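# The Case Against the Attachment Drawer

I own a vacuum cleaner with six attachments. I use one of them. The other five live in a kitchen drawer that no longer closes all the way, next to the batteries that may or may not be dead.

I bring this up because Brallon has just announced its new upright, and the press material is mostly a list of things that snap onto the end of it. There's a crevice tool, a longer crevice tool, a brush for blinds, a brush for "delicate surfaces" and a flat thing for mattresses. I read the whole page twice looking for a sentence on how well the machine picks up dirt from a floor. There was a sentence. It said "powerful."

I'd like to make a modest proposal to the people who design floor care products. Stop. Take the money you were going to spend on the next plastic nozzle and spend it on a longer cord.

My current machine, a Kaver, has a cord that reaches from the living room outlet to a point just short of the far wall of the living room. Every week I vacuum up to the edge of my electrical jurisdiction, unplug, walk around the corner, plug in behind a bookcase, and come back at the last strip of carpet from the other side like a general with a poor map. I have been doing this for years. At no point has a brush for blinds been of any help.
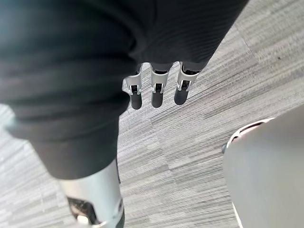 The cordless people will tell me they have fixed this. They have replaced it with a different problem, one with a charging light. My neighbor Ruoxi Yu has a cordless stick from Florley, and it is a lovely machine for as long as it runs. She vacuums the way some people pack for the airport, fast and a little angry, with one eye on the battery indicator. She has learned which rooms matter. The hallway, she told me, is now "a seasonal room."

I admire the honesty of that. I also think that if you have to choose which rooms in your home deserve to be clean, the machine is in charge of the house, and you are working for it.

The defense of attachments is always that people ask for them. I believe this. I have asked for them myself, standing in a store with one box in each hand. One box said three tools included and the other said six, and I bought six, because I can count and because I wanted to feel that I had won something. What I didn't do was picture the future me, crouched over a baseboard, thinking that the job called for tool number four and getting up to fetch it. That person has never existed. The real me is crouched over the same baseboard wrapping a sock around the end of a ruler.

The sock on the ruler works very well, by the way. Nobody makes any money on it. 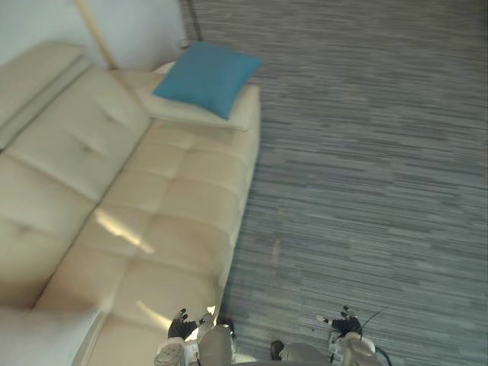

Upholstery is where the argument for special tools gets loudest, and I'll admit it's where I wobble. Every manual I own treats furniture as one big category, a sort of soft floor with arms. You get one upholstery head, wide and flat, and you are told to use "gentle overlapping strokes." That's fine on a plain flat cushion. It is much less fine on a cream tufted sofa, all stitched panels and creases and little buttoned dimples, where a wide flat head sails across the high ground and leaves every low spot as it found it. Crumbs are not stupid. They go where the tool doesn't. A decent soft brush, small enough to get down into a dimple, would earn its place in the drawer, and in six attachments I did not get one. I got two sizes of crevice tool, both hard plastic, both with an edge I wouldn't want to drag over anything pale and glossy.

So I use a paintbrush. It's an ordinary one, never been near paint, and I flick the crumbs out of the hollows and onto the carpet, where the vacuum can be trusted with them. Provided the hollows are within reach of the cord.

Then there's the matter of the carpet washer, which is a vacuum's wealthier cousin. I rented one from Xiong in the spring and spent a day pushing hot water into the den and pulling brown water out of it. It was disgusting and I enjoyed every minute. The machine weighed as much as a middle schooler and came with precisely one extra tool, a hand nozzle on a hose, with a trigger. It did stairs. It did the dog's corner. I never once had to consult a chart. Somebody over there had evidently sat down and asked what a person with a dirty rug wants, and concluded that the person wants to squeeze something and see filth come out.

I don't know why this thinking can't travel to the regular vacuum. One head for the floor, one small brush with actual bristles, a hose that reaches the top stair, and a cord that makes it to the far wall. I would pay more for that than for the six. I'd pay extra if the box had the cord length printed on it in the size of type they now use for the number of attachments.

Brallon's new one, I see from the last page of the announcement, will come with a storage caddy for the tools, sold separately.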